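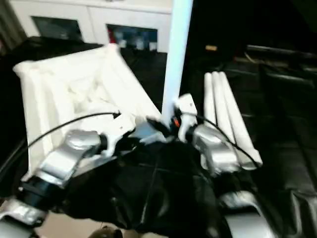

**Ditum 45 Protective Bench Sheet**
Supplied by Boateng Trasadia, Gollberg depot

The Ditum 45 is a black, reusable sheet for covering benches, counters and display tables. It is intended for schools, museums, archives and public offices where furniture must be protected during routine work and then returned to ordinary use. The sheet is sold by the piece or by the roll and may be cut with household scissors.

## Description

The sheet is made in a single layer with a smooth upper face and a lightly textured underside. The texture limits movement on varnished or painted surfaces. No adhesive is applied during manufacture and none is required for normal use. Where a bench is exposed to draughts, the sheet may be held with the clips listed under Accessories.

Edges are left plain. Customers who require a hemmed edge should request it when ordering, as hemming cannot be added to a sheet that has already been delivered.

## Particulars

| Item | Detail |
|---|---|
| Order code | 391 |
| Colour | Black |
| Finish | Glossy |
| Roll length | 45 metres |
| Minimum order | One cut piece |
| Largest single order held at Gollberg | 3,000 metres |

Widths are made to order. The finished width should be stated in millimetres, and any allowance for overhang should be included in the figure given. Pieces are cut square unless a drawing is supplied.

## Suitable uses

The sheet is suitable for the sorting of papers, the mounting of small exhibits, sewing, model making and the cleaning of frames and fittings. The dark surface makes pale threads, paper fibres and dust easy to find before a piece of work is packed away.

It is not suitable as a cutting mat. Knives will mark the surface and may pass through to the bench. It should not be placed beneath irons, soldering equipment or heated vessels, and it is not approved for contact with food.

## Care

Loose dust should be removed with a soft brush. Marks may be wiped with a damp cloth and a little washing-up liquid, after which the sheet should be left flat until dry. Bleach and white spirit will dull the finish. The sheet must not be machine washed or tumble dried.

Sheets should be stored rolled, with the upper face outwards. Creases caused by folding will usually ease if the sheet is laid flat overnight in a heated room. A sheet that has been kept in an unheated store should be brought indoors the day before use.

## Accessories

- Bench clips, narrow, in packs of 7
- Bench clips, wide, in packs of 7
- Storage tube with end caps
- Wall bracket for one full roll

The wall bracket is supplied without screws. The fixing should be chosen to suit the wall.

## Ordering and returns

Orders are accepted in writing from account holders and must quote the order code and the finished size. Cut pieces leave Gollberg within 7 working days. Full rolls are sent on a pallet, and the customer is asked to confirm that there is level access at the delivery address.

Uncut rolls may be returned in their original wrapping within 45 days of delivery. Pieces cut to a customer's own size cannot be returned unless they are faulty or differ from the size ordered. Samples are sent on request without charge.

The hemmed version will next be made in February. Orders for that version are held until then and are invoiced on despatch.

Page revised 10 Sep 2025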